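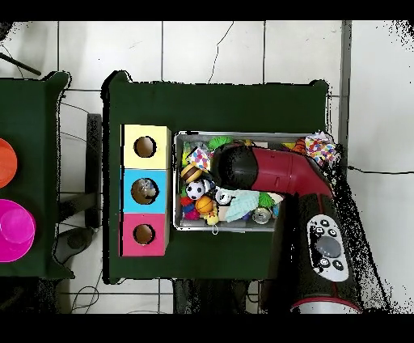 Sarneo Lending Desk: Product Review
Histlow Toy Library Service, Office of Collections
Issued 4th June

The Histlow Toy Library Service lends toys, puzzles and games to families with children under eight. Sarneo Lending Desk is a catalog and checkout program sold to small lending services of this kind. The Service moved its records to the program in December and has used it at every lending session since. The present review is offered to other services that are considering the same purchase.

Scope

The review covers the standard edition, used on two desk computers and one tablet. It does not cover the fundraising module, which the Service did not buy. At the time of writing the catalog holds 867 titles, and the program has recorded 2,709 loans.

Moving existing records

The Service's earlier records were kept in a spreadsheet with columns added by different hands over the years. Sarneo imports such files through a screen that asks the user to match each old column to a new field. Matching was simple for titles, age ranges and purchase dates. It was less simple for notes on condition, which the program expects to find as a choice from a fixed list. Staff retyped those notes by hand, and the work took longer than any other part of the move. Services with long condition notes should shorten them before import.

Items with many parts

A toy library differs from a book library chiefly in this respect. A shape sorter may go out complete and come back short, and the record must show what was lent. Sarneo allows a parts list to be attached to every title, and the list prints on the checkout slip so that the family and the desk work from the same paper. On return, staff check off each part on screen. If a part is missing, the title is held back from lending until a supervisor releases it.

This feature is the best reason to buy the program. One reservation must be recorded. A missing part that is later found cannot be added back from the returns screen. The user must leave the return, open the title, edit the list and begin again. During a busy session most staff put the part in an envelope and made the correction after closing. 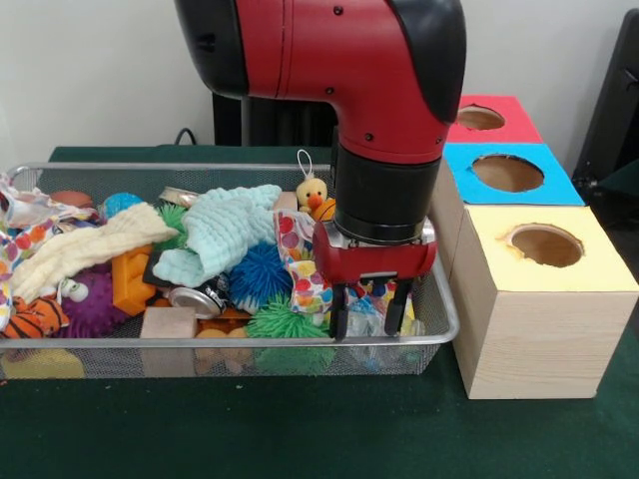 Can one title be lent in several copies, each with its own parts list?

Each copy may carry its own list, provided that the copies are entered separately and linked afterward. Copies entered as a single record share one list, and the program will not split them later. The manual mentions this only in an appendix.

Checkout and returns

Checkout is quick. A member card is scanned, the titles are scanned, and the slip prints. The standard loan period is set at 14 days and may be changed for any title or any member. Renewals can be made by telephone or through the member page, and the program refuses a renewal when another family has placed a hold.

Returns are slower because of the parts check – a delay the Service accepts. The screen is plain, with large buttons, and new staff learned it within one session. Text on the tablet version is too small and cannot be enlarged without losing the right-hand column.

Reminders

Reminder messages go out by e-mail or text. The wording supplied by Sarneo is stiff and was rewritten before use. Viola Russo drafted the replacement text, which is available to other services on request. Messages cannot yet be sent in more than one language from the same account, a serious gap for services whose members do not all read English.

Reports

Monthly reports show loans by age group, titles never borrowed, and titles most often returned with parts missing. The last of these has already changed how the Service buys. Reports export cleanly to a spreadsheet but print poorly.
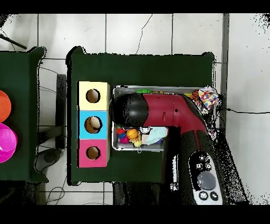 Grethe Ladefoged, commenting on a draft of this review, wrote that her own service had found the missing-parts report misleading at first. "It counts every late part as a lost one until the record is closed," she noted, and she advised running it only after the week's corrections have been entered. The Service has since adopted the same practice.

Support

Telephone support is open on weekdays. Calls were answered politely and most matters were settled on the first call. The question of linked copies took three calls and was settled by Aldo Monti of the Service's own staff, working from the appendix.

Rating

Recommended, with reservations. The parts list and the checkout screen are very good. The tablet version and the single-language reminders need work, and the Service will look at both again when the license comes up for renewal in December.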